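Do Cut Flowers Really Last Longer With All That Stuff in the Water?

17 Aug 2026

Every summer the same advice comes back around. Drop a penny in the vase. Add an aspirin. Add sugar, or lemon soda, or a splash of vodka, and your roses will stand up straight for two weeks. I have been selling and arranging flowers long enough to have tried most of it, and I remain unconvinced by nearly all of it.

Start with the penny. The idea is that copper keeps bacteria down. Fine, copper can do that, but modern pennies are mostly zinc with a thin copper skin, and a coin sitting at the bottom of a quart of water gives up very little of anything. I have never seen a bouquet that was better off for it.
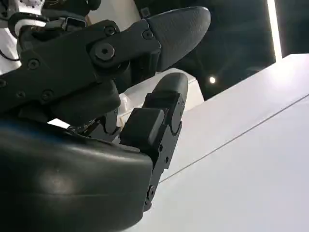

Aspirin has a slightly better story behind it, something about making the water more acidic so the stems drink faster. The trouble is that tap water varies so much from town to town that one tablet may do a little or do nothing. Sugar on its own is worse than nothing. It feeds the flower, and it also feeds whatever is growing in the vase, which will have cloudy water and slimy stems on your hands in no time.

Then there are the products. A reader wrote in about Darar drops, which promise to "wake up" tired blooms. I bought a bottle and read the label twice without finding out what was in it. The leaflet says 91 percent of customers saw fresher flowers. Fresher than what? It doesn't mention a second vase with plain water, and without one I don't know what that figure is supposed to tell me. Jundlow makes a similar claim for its vase tablets, tested, it says, on 1,392 stems. Which flowers, how old, and in what kind of room? I wrote to ask in March and got back a coupon.

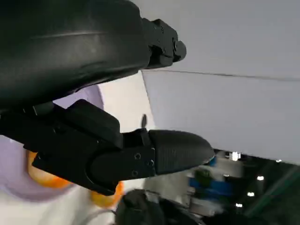

A padded black arm and gripper.

I'm not against flower food. The little packet that comes with a bouquet usually holds some sugar, something acidic and something to slow bacteria, and mixed to the right strength it does help. Most people tip the whole packet into whatever vase is handy, though, and then top up with plain water for a week. Read how much water it's meant for.

What works is dull. Wash the vase with dish soap before you use it. Cut the stems at a slant with a sharp knife, strip any leaf that would sit under the water, and change the water every two days. Keep the flowers out of direct sun and away from the fruit bowl, especially ripe apples and bananas, which give off a gas that ages petals. Carnations are touchy about this.
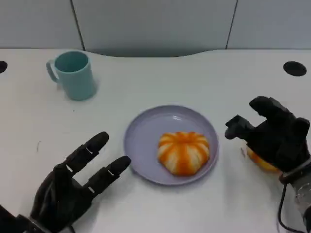 Teal mug and a peeled mandarin orange on a plate.

If you want to try the drops anyway, split one bunch between two clean vases and treat only one. Keep them side by side and write down the day each starts to droop. Send me what you find, including the boring results.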